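3.2 窗边操作面的眩光与住户的应对方式

入户访谈中，受访者谈到厨房采光时，最先提到的往往是“刺眼”，其次才是“太暗”。这与我们最初的设想不同。问卷设计阶段，研究组把重点放在冬季日照不足上，只留了两道题询问眩光，其中一道后来因表述含糊而作废。因此，本节的分析主要依据访谈记录和住户填写的时段日志，问卷数据仅作旁证。

样本共311户，分布在Cedby和Bornon两处住区。Cedby的住宅建成较早，厨房多为独立房间，窗户开在操作台一侧；Bornon的厨房大多与餐厅相连，窗户离水槽较远。两处住区的窗台高度、玻璃类型和外部遮挡情况差别较大，下文分开讨论。

住户对眩光的描述集中在两个时段：早餐前后，以及傍晚准备晚饭的时候。Cedby的受访者中，厨房朝东的住户多抱怨前者，朝西的多抱怨后者，规律比较清楚。Bornon的情况较为零散，部分住户认为不适来自对面楼的外墙反光，与直射阳光没有关系。Unnithan在复访时核对了这部分记录，确认其中九户的说法前后一致，其余各户的表述在两次访谈之间有变动，编码时归入“来源不明”。
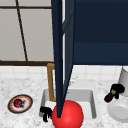 图4 厨房窗与相邻吊柜

吊柜的位置对操作面亮度的影响，在以往的住宅采光研究中讨论不多。常用的评价方法以房间中心或工作面网格的平均值为准，柜体要么被省略，要么按统一的反射比处理。对厨房而言，这样的简化偏差较大，原因在于人站立操作时，视线经常在窗面与柜面之间来回移动，两者的亮度差直接影响主观感受。图4中窗面为浅灰色，右侧是一整块深藏青色的吊柜，柜底仅略高于墙砖上沿，属于受访者所说“一边亮、一边黑”的典型组合。在这类布置下，住户对眩光的评分普遍高于浅色柜体的住户，即使实测照度相近也是如此。Amundsen另外指出，深色窗框也会加重这种感受，但本研究没有对窗框颜色单独分组，暂不作推论。

住户的应对办法大致可以归为遮挡、避让和补光。遮挡最为常见，Cedby的老住户多用半截布帘，也有人在下半扇玻璃上贴磨砂膜。布帘的问题是容易沾油，有受访者说一到夏天就干脆拆下来，入秋再挂回去。避让指调整做饭的时间或位置，例如把切菜挪到餐桌上进行，这种做法多见于独居老人。补光则与直觉相反：窗外很亮时仍打开柜下灯，目的是减小明暗差。采用这一办法的住户不多，但满意度较高，访谈中也很少有人提到后来放弃。

需要说明的是，时段日志由住户自行填写，完整程度不一。Bornon有部分日志在五月以后出现连续空白，Kwiatkowski建议整份剔除，Chien则主张保留空白之前的条目。最终采用了后一种处理方式，并在附录B中给出两种口径下的结果。两者在时段分布上没有明显差别，但在“补光”一项的频次上略有出入，引用时应注意。

照度测量使用手持仪表，测点设在水槽前沿与灶台前沿，读数时关闭室内灯具。阴天与晴天的数据分别记录，未做合并。下一节据此比较两处住区在不同天空条件下的差异。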